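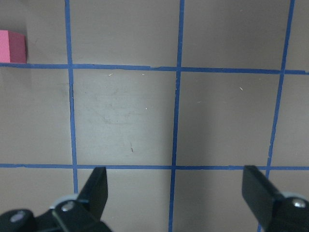 桌面机械臂配套预算最多 500 元，先买定位垫、备用手指还是台面板？

灰桌子不说话
发在：设备与采购 > 小型机械臂

先交代背景。我们是一个教研小组，臂子本体和夹爪已经到位，走的是设备费，签字的人签得非常痛快，因为设备费嘛，买回来能贴标签，年底盘点时往那儿一站，人人安心。轮到配套耗材，就变成了另一种气氛。领导的原话是“桌子你们不是有吗”。

有的。灰色的台面，上面用蓝胶带手工贴了格子。贴的人是我，所以我可以负责任地讲：竖着的几条各有各的想法，上面那条横的中间还打了个小折，接头处两边没对齐。下面那条倒是挺直，大概是那天最后一点耐心都给它了。台面上有擦过似的印子，还有些细小的碎屑。目前的任务很朴素：把粉色方块从一格挪到另一格，让学生看懂坐标、抓取和放置是怎么回事，腕部相机顺便录下来，后面拿去做识别的练习。

现在手里有三份报价，各有各的道理：

Pirzada 的印刷定位垫，300 元。格线是印好的，带坐标标注，哑光。
Canix 的备用手指，158 元一对，说是和我们这款夹爪的安装孔位兼容。
Tumudwood 的台面板，87 元，一块平整的板子，按尺寸裁好，别的什么也没有。

三样都买就超了。超得不多，恰好是那种需要写一页说明、走一圈流程、最后还不一定批的数额。财务那边对“少量超支”的理解是：少量也是超支。

所以想问有经验的：
一、定位垫和胶带格子到底差在哪，值不值这个价？
二、备用手指是现在就买，还是等坏了再说？等坏了再说的话，中间停课怎么办？
三、报销的时候，“定位垫”应该写成什么，才不会被问“这个垫子和鼠标垫有什么区别”？

另外，Farnex 的销售很热情地给我推了一个成套工作站，带框架带灯带垫子。我问了价，礼貌地把电话挂了。

补充：经费十二月前要用完，用不完收回。这条规定我没有意见，我只是复述一下。

Ekow Opoku

我带实训课，类似的采购做过不少，有些做对了。按你的顺序说，中间会跑题。

先说定位垫。胶带格子和印刷格子的差别，要看你拿格子干什么。如果格子是给人看的，让学生知道“方块现在在这一格，请把它送到那一格”，那胶带完全够用，歪一点反而能治一治学生照抄坐标的毛病。如果格子是给相机标定用的，或者你打算让程序根据格线交点算位置，那手贴的胶带会让你很难受。胶带边缘是毛的，拉的时候会拉长，过几天边上起翘，粘一圈灰，程序看到的线就比你贴的时候宽了一截。你会花整整一个下午怀疑自己的代码，最后发现该怀疑的是胶带。

不过真要标定，正经做法是用标定板，打印一张贴在硬板上就行，成本基本是一张纸和一点胶水。标定完把板子收起来，格子爱歪不歪。这样一来，300 元的垫子在你这里主要的作用就是好看和省心。我没有贬低好看的意思，参观的人一来，好看的垫子能让他们多停一会儿。但你的预算里没有“参观”这个科目。

所以我的排序是：手指第一，台面板第二，垫子等下一笔钱。前两样加起来一半都花不到，剩下的我后面说怎么花。

为什么手指排第一。夹爪手指是整套东西里最容易出事的部件，它伸在最前面，学生写错一个高度值，它就先下去敲桌子。你们那种扁平的黑色手指，敲一两下看着没事，夹起来才发现两边不平行了，方块夹到半空开始转圈。这种故障最讨厌的地方在于它不报错。臂子一脸无辜，程序一脸无辜，学生也一脸无辜。手边有一对备用的，换上去一试就知道毛病在哪，光是排故障省下的时间就值回票价。

但是下单之前请做三件事：

跟 Canix 要一张带尺寸的图纸，不要接受“兼容”两个字。我吃过亏，兼容的含义是孔位对得上，手指长度却不一样，结果所有示教点全部作废，等于把课重新备了一遍。

问清楚螺丝含不含在内。听起来很小气，可是那种螺丝你去五金店配，老板会让你买一盒。

问能不能退。如果对方说“拆封不退”，就请他们在报价单上写明适用的夹爪型号，装不上的话至少有个说理的地方。

再说台面板。87 元的板子，买之前先确认你们现在的台面到底有什么问题。如果只是脏，擦一擦，省下这笔。如果是台面有弧度，或者和臂子的底座没有固定在一起，那板子才真有用：把底座和工作区装在同一块板上，以后搬教室，整块一起走，相对位置不会变。很多人买了板子，铺在桌上，臂子仍然夹在桌沿，等于多了一层会滑的东西，比没有还糟。要装就一起装，固定件的钱也要算进去，这笔钱报价单上从来看不到。

顺便，选哑光的浅灰。别选白的，反光；也别选带木纹的，腕部相机会对木纹产生浓厚的兴趣。你现在这个灰其实就挺合适，粉色方块放上去一眼能分出来。

剩下的钱，我会买灯和胶带。你们录像如果是拿去做识别练习，光线稳定比格子笔直重要得多。一盏能固定位置的台灯，把灯臂和底座都做上标记，每次摆回原处。胶带买窄一点、哑光、低粘的，贴之前用直尺和铅笔先画线。贴的时候不要拉紧，顺着放下去用卡片刮平。接头不要放在中间，放到格子外面去，你那条横线就是吃了这个亏。每学期揭了重贴，当作开学仪式。

最后是报销名目。垫子写“机械臂实训定位底板”，手指写“末端执行器备件”，胶带写“工位标识材料”。每个都是实话，只是穿了件外套。说明里加一句“与某某设备配套使用”，并附上主设备的资产编号，这一句最管用，财务看到编号就会平静下来。备件最好跟主设备的维护写在一起，单独写，会有人问新买的东西为什么要备件。

三号工位常年维修中

楼上写得很全，我补一个反面意见：先别买手指。

我们当年开课前也是囤备件，囤完以后换了一款夹爪，那些备件现在还在抽屉里，标签都很新。设备刚到手的头几个月，你连这款夹爪会不会一直用下去都不知道。更稳的办法是问本体厂家要手指的三维文件，自己打印一副凑合用，打印件软一点，撞了也是它先坏，算是保险丝。打印件夹泡沫块、塑料块绰绰有余，要夹重的再说。

另外在程序里加一个高度下限，低于台面以上多少就直接停。这个不要钱，不用走流程，效果比一抽屉手指好。加的时候记得先按换上的手指长度量一遍，别问我为什么特意提这个。

垫子我倒觉得可以买，前提是你们那边不止一个人在维护这张桌子。手贴的格子只有贴的人自己知道哪条是准的，换个人上课，就要听一遍口述历史。印刷的至少人人看到的是同一张。缺点也有，垫子本身会卷边，四角要压住，夏天铺久了可能会鼓。买之前问 Pirzada 寄不寄样品，他们要是只肯发效果图，那就算了，效果图上的垫子从来不卷。

灰桌子不说话

回两位。

图纸要到了，Canix 那边一开始说“放心装”，我说我不太容易放心，才发过来。长度和现用的一致，螺丝不含。Ekow 提醒的那一盒螺丝，我看来是要拥有了。

高度下限已经加上，按 @三号工位常年维修中 的说法先量了手指。打印件也打算试一副，打印机在隔壁组，借用需要填表。

目前定下来的单子：手指买，台面板买，底座和工作区一起固定，灯和窄胶带从剩下的里面出。定位垫放到下一年的计划里，名目就照“机械臂实训定位底板”写，先占个位置。

还有一个小问题请教：板子到了以后，旧台面上的胶带是直接揭，还是先用吹风机吹一吹？我怕残胶揭不干净，板子压上去不平。

Ekow Opoku

吹，低温，慢慢揭，角度放平。残胶用酒精擦，先在角落试一下会不会掉色。揭之前量一下每格的边长记下来，新板子上照着贴，学生以前写的程序改个原点还能接着用。竖线那几条歪得厉害，就取格子中心来量，别量边。

路过的采购员

只说一句流程上的：如果手指和台面板是两家供货，别为了凑一张发票让其中一家代开。分开报，两张小票子比一张说不清的大票子好过。还有，十二月前用完指的一般是报账完成，不是下单，问一下你们财务的截止口径，货在路上不算数。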